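# Chapter 4: What a Drum Machine Does to a Band

I learned to play in a basement in Ploltalham, with a drummer who sped up whenever he was happy. We were usually happy by the second chorus, so most of our songs ended a good deal faster than they started. I thought that was simply how music went.
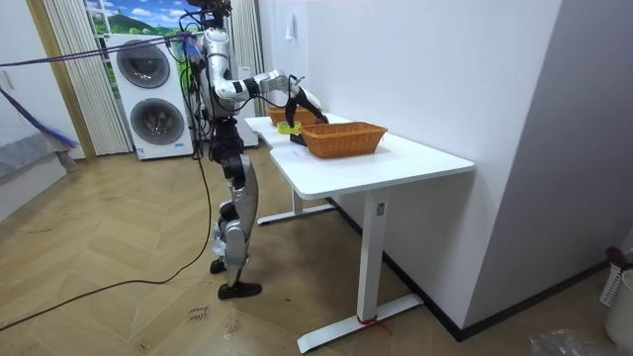 Then our drummer moved away, and we bought a secondhand drum machine called a Stenberg. It had 18 buttons, a tempo knob with a crack in it, and a hand clap that sounded like somebody dropping a magazine. I hated it for a month. After that I couldn't stop writing songs on it, and I've been thinking about why ever since (this chapter is more or less the result).

In Chapter 3 we looked at tape, and at how cutting and looping it let people build music out of pieces. Now I want to move on to rhythm, and to what changed when small bands started handing the beat over to a box. We'll stay mostly with groups working in cheap rooms with cheap gear, because that's the music I know best and also because you can hear the machine so plainly in it. There's no orchestra to hide behind!

Let's start with the word "steady." Musicians throw it around as praise, and so did I, but a steady human drummer is still moving all the time. The snare lands a hair late in the verse and a hair early going into the chorus. The hi-hat gets louder when the singer does. You feel these things long before you could point to them, and a good rhythm section spends years learning to move together.

An early drum machine does none of this. Set it to 80 beats per minute and it'll give you 80 until you pull the plug. So the rest of the band has a choice. You can lock on to it and play as evenly as you can, which gives you that cool, gliding feeling people often call "motorik" or "mechanical" (the two words aren't the same, and we'll pull them apart in section 4.2). Or you can lean against it, letting the bass drag and the voice run ahead, so that the beat works like a wall you keep bumping into. My favorite records do both, sometimes inside one song.

The second big change was space. A drum kit is loud and it fills a room, with cymbals washing over everything from the middle up. Take it out and there's suddenly a huge hole where the cymbals used to be. Guitar players I've worked with tend to panic and fill it. Synth players tend to leave it alone, or drop one small noise into it every four bars. Listen to any early home recording with a drum machine and ask yourself what's happening up in that top layer. Quite often it's tape hiss, and I've grown very fond of tape hiss.

Third, there's the song itself. Our Stenberg could hold a pattern but it couldn't easily play a fill, so our songs stopped having big bridges. They got longer and flatter. We'd bring a part in, leave it there for a couple of minutes, take it away again. I didn't know it then, but I was halfway to learning how dance music is put together. When I finally heard a proper club mix, in a damp hall one August, I recognized the shape of it before I recognized anything else.

Two recordings will keep coming back in this chapter. One is a rehearsal tape by my second band, Flodavel, which you'll find with the listening files. It isn't very good, and I picked it on purpose: the seams show. The other is a practice track I made on a Sugiyama rhythm unit, played first dead straight and then with the timing nudged by hand. Play them on decent headphones if you have them. Laptop speakers lose the kick drum almost completely, and the kick drum is most of what I'm going to talk about.

You don't need to read music for what follows. You do need to be able to count to four, over and over, without getting bored, and I'd suggest tapping along with one finger while you listen.

## Before you read on

- Pick a song you know well that has a live drummer. Tap through the first verse and the last chorus. Did your finger have to change speed?
- Pick one with a programmed beat and do the same.
- Write down the first instrument you notice in each that isn't drums or voice. Keep the note, as we'll use it in section 4.3.

## 4.1 The box in the corner

The earliest rhythm units most players met were built to keep home organists company. They came with presets, named after dances, and you were meant to press "waltz" or "rumba" and play along politely. What interests me is what happened when people pressed both at once.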